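Posted January 2022

**Teleoperators wanted for a gripper comparison, Tallembridge**

Jasico is looking for people to drive a robot arm by hand controller through ordinary kitchen jobs. We are comparing two grippers, the Reuter and the Maser, and we need operators who have no stake in either one. The work is paid, part time, and done on site at the Tallembridge test kitchen.

You don't need a robotics background. You do need steady hands, patience with repeated tasks, and the ability to write down what went wrong in plain words.

## What you would be doing

Each task is run with both grippers, in an order set by the test sheet. The first group of tasks uses things set out on the counter: a cutting board, a canister with a bamboo lid, a mortar and pestle, a plastic cup, a container of cereal. Some are easy to grip. The round lids and the smooth cup take more practice.
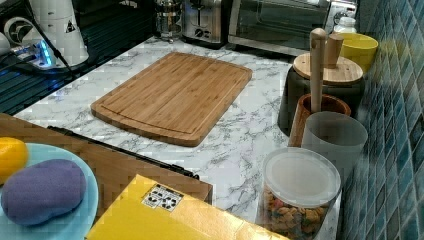

## Hours and pay

- 40 paid sessions per operator, starting after one day of training
- $362 per week, paid at the end of each week
- Sessions are seated, with a break between task groups
- Parking at the rear entrance, Room 626 for check-in

The full study is planned at 3145 trials. Operators who finish all their sessions may be asked back for the camera placement study in September.

## The toaster tasks

The second group is slower work. Bread has to go into a slot and come out again without being crushed, and the arm's cables have to stay clear of everything on the counter. You will approach from above, with the gripper pointing down, and log every contact with the toaster housing. Please don't correct a bad grasp and then leave it off the sheet. We need the bad ones for the comparison.

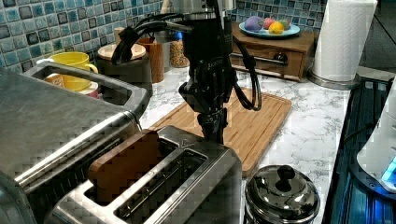
Ida Heitmann, after her sessions in the pilot round: I had the Maser first and got used to how far it opens, so my early runs with the Reuter were poor. Give yourself a few practice grasps whenever the gripper is changed. The bread was harder for me than any of the lids, and my notes got a lot shorter once I stopped trying to guess the cause.

Practice grasps are now part of the schedule after each change and are not scored.

## To apply

Send a short note to Imke Wegener at Jasico with the hours you can work and whether you use your left or right hand for the controller. No résumé is needed. Applicants must be 18 or over. Corrected vision is fine.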